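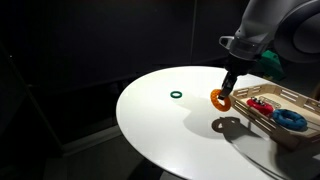 Jussara Queiroz wrote to us in October that she had stopped dreading her stockpot lid, and could we please make a smaller one for the milk pan. We can! The smaller one is coming, and in the meantime here's the whole story on the Oserell, our silicone knob cover for pot lids, which we have been fussing over in the Trindade workshop for longer than I care to admit.

Oserell knob cover, set of 4

If you have an old pot with a metal knob, you know the dance. Lid rattling, sauce climbing, dish towel nowhere in reach. The Oserell stretches over the knob you already have and stays put. Push it on from the top, roll the skirt down under the lip and give it a quarter turn so it seats. It takes a bit of thumb strength the first time (run it under the hot tap for a minute if it fights you) and after that it goes on easily.

The skirt is the part I love. Our first samples were straight-sided, like a thimble, and they crept upward every time the lid got steamy. Lindalva Camargo cut one down with kitchen scissors, folded the edge back under itself and put it on her bean pot, and it stayed there through a whole winter of beans. The version we sell now is her fold, molded in. She still has the scissored one and won't let me have it.

Will it fit my lid?

It fits round knobs and slightly oval knobs, as long as there is a gap under the knob for the skirt to grip. Mushroom shapes are perfect. It won't fit loop handles, strap handles or those flat recessed tabs on some glass lids. For loop handles, look at the Revimus sleeve, which opens along one side and closes again with a press seam. I use both kinds in my own kitchen, and yes, they match.

Measure across the widest part of the knob. The standard size covers knobs up to 39 mm. A little smaller is fine, the silicone pulls in nicely. If yours is a lot smaller, wait for the milk pan size or it will wobble.

Colors

Tomato, slate, oatmeal and a deep bottle green that we almost dropped and that now goes faster than the rest. Sets come in one color or mixed. If you want a particular mix, put it in the order note and we'll pack it that way.
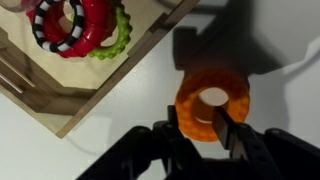
Tomato stains the least, funnily enough, and oatmeal picks up a yellow tint if you cook with a lot of turmeric. A paste of baking soda left on overnight takes most of it out. Slate shows flour and nothing else.

Care

Top rack of the dishwasher, or soap and a soft brush. Take the cover off the knob now and then and dry underneath, especially on cast iron, where water sitting around the screw will rust it. Don't use it under the broiler, and take it off before a lid goes in the oven. On the stovetop it is happy all day, provided the flame isn't licking up the side of the pot.

The small print, in normal-size print

Our molder, Dinance, pours these in runs of 4000, so when a color is gone it can be 3 weeks before the next batch. We'd sooner show it as sold out than take your money and leave you waiting. Leave your address under the color you want and you'll get one message when it's back.

If a cover splits, send a photo and we'll replace it. The ones that have split so far were mostly cut by a burr on the underside of an old knob, so run a finger around yours first and take any sharp spot down with fine sandpaper. While you're under there, tighten the screw!

We use cookies to remember what's in your basket and to see which pages get read. Accept all / Manage settings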